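Workshop notebook, paint bench
November 12, 2024

Second go at the earth-red limewash today, and I'm in a much better mood about it than I was at the end of the last entry. For anybody picking this up cold: we're trying to get a wall color for the Rana house that has some warmth to it and doesn't go pink when the lamps come on in the evening. The first batch went pink. It went very pink, and I wrote some unkind things about the pigment in these pages, and I'd now like to take most of them back, since I think the trouble was me and the water.

What I did differently this time. I let the Vorkier putty sit under its own water from June until now and left it alone, apart from topping it up when the lid got dry. It's lovely stuff after a rest like that, thick and smooth like cold cream cheese, and it takes the whisk without any of those little gritty lumps we kept fishing out over the summer. I wet the pigment the night before in a jar and gave it a good shake whenever I walked past (which was often, the kettle being on that side of the room). Then I poured the pigment into the thinned putty slowly, through the old stocking, and stirred until my arm complained.

I made 2 strengths. The weaker one is labeled Waser, after the sample chip it's meant to match, and the stronger one is Trirnero, same reason. Please don't swap the lids. I know they look alike wet, and they really do look alike, both of them a sort of liver color in the bucket that would put anybody off. They only part ways once they've dried on the board, and even then you need to give them overnight.

Boards are the usual lime plaster on lath, misted twice before each coat. I'm more and more convinced that the misting matters as much as anything in the bucket. On the board where I got distracted by the phone and let it dry out, the brush grabbed, and I could feel it grab, and now there's a hard line there that no second coat is going to hide. I kept that board. It's leaning by the sink with a pencil cross on the back, and it's worth a look if you want to see what a thirsty wall does.

Drying times, for the record: 12 hours between coats with the window cracked, 30 before I'd let anyone rub a hand on it. The last lot got rushed and it dusted off on everybody's sleeves, mine included, and my good gray sweater has never quite forgiven me. I've put the Trirnero mix down in the recipe book as batch 2083 so that we can find it again.

Now the question of the light, which I keep circling back to. A flat color on a big wall is a different animal from the same color on a board the size of a tea tray. On the board you see the color and its edges and your own thumb. On a wall it spreads out and starts lending itself to everything nearby, the ceiling and the floor and whatever's hung on it, and the part that falls into shade can go so deep you'd swear it came out of another bucket.

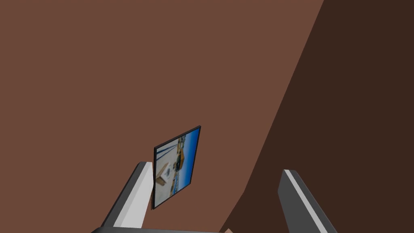

So I'd like us to do one full corner before we promise anything to the Rana people, both walls, floor to ceiling, and live with it through a morning and an evening. The back passage would do nicely. It's got the one window and the one bad bulb, and if a red can behave itself in there it can behave anywhere. I'd want two coats of the weaker mix to start, then a third on one side only, and we can stand about with our tea and argue over which side we like.

Still to do: strain the last of the Waser again, as there was a skin on it by the time I packed up. Wash the big block brush properly, with vinegar in the second rinse, and hang it bristles down. Order more putty and ask whether they can date the tubs, because I'm tired of guessing. Somebody has also walked off with the good mister, the one with the brass nozzle, and I'd dearly like it back before the next coat goes on.

Paint bench notebook | Questions to the workshop desk | © 2024 | Back to top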